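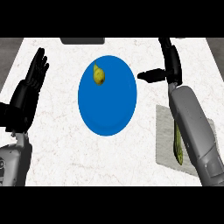 A pear on a blue plate.

Reet Dzene answers the door in her socks and asks me at once if I have eaten. It is eight in the morning in Pokholm, and she has already been awake for 3 hours. She is 65 years old, and for most of her life she repaired sewing machines at a workshop called Clonis. Now she leads a small evening group for people who find it difficult to forgive.

"I do not call it a course," she says. "A course has an end, and then you get a paper."

I wanted to speak with her about old anger, how a person carries it and how a person can put it down. Her own story is well known among her friends. For many years she did not speak with her younger sister. The quarrel was about their mother's house in Kandum, which was sold while Reet was in hospital. She learned of the sale from a neighbour.

"I was right," she says. "I want to say this first. When people talk about forgiving, they often begin by asking if maybe you made a mistake. I did not make a mistake. I was right for eight years, and I slept very badly."

I ask what changed. She thinks for a long time and moves her cup from one side to the other.

"I was writing a birthday card to my sister's son. Every year I wrote only my name. That year I wrote also that I hoped his mother was well. I looked at it and I was angry with my own hand. But I had no second card in the house, so I posted it."

Her sister telephoned in July. They spoke for 2 minutes, mostly about the price of train tickets. The house was not mentioned, and it was not mentioned the next time either. When they finally talked about it, Reet says, it was an ugly conversation, and both of them cried.

Does she trust her sister now?

"With some things. I would give her my keys. I would not sign a contract with her." She laughs. "In the group they do not like this answer. They think that if you forgive, everything must be again as before. I tell them that forgiving is my work and trust is the work of two people."

The group meets in a room above the Whitelaw bakery. New people are asked to write down, each evening for one week, the moment of the day when they thought about the person who hurt them. They do not have to show it to anyone.

"One man was sure that he thought of his father all day long," she says. "Then he wrote it down, and it was always in the car. So he began to sing in the car. He sings terribly, he told us so himself."

I ask what she would say to a reader who has tried and is still angry. She does not like the question, I can see it.

"I would ask if he is sleeping," she says. "And if he has somebody to eat with. After that we can talk about the anger."

Then she goes to the kitchen to cut more bread.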